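Walking at lunch, a few notes

November 29, 2023

I started walking at lunch in February, which is a bad month to start anything outdoors. My doctor had asked how much I moved during a normal workday and I gave her a number, and then I went home and felt bad about it because the number was made up. The next day I put my phone in my coat pocket and left the building at noon.

I work at Vikier, in the old part of the building with the low windows. For years I ate at my desk. I had a drawer with crackers and a jar of peanut butter in it and I thought of that as being organized. I would eat, read the news, and be back on email before the half hour was up. By three in the afternoon my back hurt and I was no use to anyone.

The first walk was to the end of Tsao Street and back. I was wearing the wrong shoes and had to stop once to get a stone out. It took 12 minutes. I did the same walk every workday for two weeks before I tried going any farther, mainly to find out if I would keep doing it.

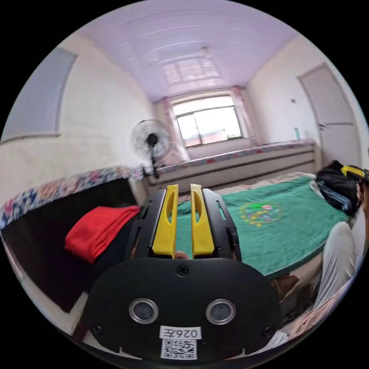

Vikier Lunchtime Walking Club

I never meant to start a club. Gianni Grasso from accounts saw me putting my coat on and asked where I was going, and the next day he was at the door with his coat on too. Then a couple of people from his floor came. Somebody put a sign-up sheet on the board by the mailboxes and wrote a name at the top of it, so we had a name. We have no rules except that we leave at noon and don't wait.

The loop

We go left out of the front door, down Tsao Street, over the footbridge, and along the creek as far as the Selen parking lot. Then we come back up through the houses. The last time I checked my phone the full loop was 3328 steps for me. Gianni has longer legs and gets fewer. It takes about half an hour at a pace where you can still talk.

The footbridge is the best part in summer and the worst in winter. It gets icy before the road does and the city doesn't salt it. When it's bad we skip it and do Tsao Street twice, which is dull but flat.

There is a second way back that goes up the stairs behind the church. I counted 63 steps. In April I had to stop in the middle and pretend to look at the view. By August I could go straight up without stopping, and that is the only real measure of fitness I have from this whole year. I didn't weigh myself and I don't plan to.

Things I notice more than I used to: which yards have dogs, where the sidewalk is broken, which side of the street is in the sun. There is a house near the top of the hill where a man has been rebuilding his front steps since May. We have watched him pour them, take them out, and pour them again. He waves now.

Shoes and clothes

I spent the first month in office shoes and got blisters on both heels. After that I bought a plain pair of walking shoes, Zeson, on sale at the end of the winter. They stay under my desk and I change into them at five minutes to twelve. The tread on the left one is wearing down faster than the right. I asked the woman at the shoe store about that and she said everybody walks a little crooked.

For rain I have a jacket with a hood and that's enough. I tried an umbrella but the wind along the creek turned it inside out twice, and the second time it didn't go back. For cold I wear a hat and thin gloves. A heavy coat is a mistake, as you are too hot by the bridge and then you have to carry it.

I keep a towel and a dry pair of socks in the drawer where the crackers used to be.

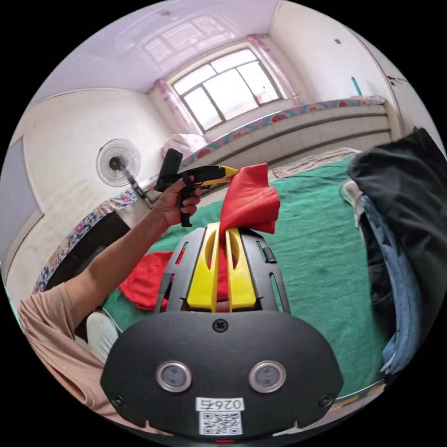
What about lunch

This was the part I got wrong for the longest time. If I ate before walking I felt heavy on the hill. If I waited until after, I was back at my desk with a sandwich in one hand, which was the thing I was trying to stop doing.

What works for me is half before and half after. I have a piece of fruit and some cheese at eleven thirty, walk, and then eat a bowl of soup in the break room when I get back. My manager doesn't mind if I'm a few minutes over so long as I'm not late for anything. I asked her first. I would suggest asking.

On Fridays a few of them used to stop at the bakery on the way back, and for a while I did too. I stopped when I noticed I was walking to the bakery and calling it exercise. I still go now and then - the rye rolls are very good.

The days I don't go

I missed a week in June with a cold and most of another in September when we had year-end work. Both times it was harder to start again than I expected. The first day back I nearly talked myself out of it at the door. Having the others there helped, mainly because I would have had to explain myself.

Sleet is the one thing I won't walk in. I'll do rain and I'll do snow. On sleet days I walk the hallways, from the loading door to the far stairwell and back, and people look up from their desks as I go by. It adds up to maybe 2000 steps if I keep at it, and I don't enjoy it.

My back is better. It isn't fixed, and I still get up stiff on cold mornings, but the three o'clock ache is mostly gone. I sleep a bit better too, though I also stopped drinking coffee after lunch so I can't say which one did it.

Gianni wants to try a longer route in the spring, out past the Selen lot to where the creek goes under the highway. I walked part of it by myself one evening. The path is dirt after the lot and there's a wet stretch near the pipe, so it will need boots or a dry week. I told him I'd look at it again when the clocks change.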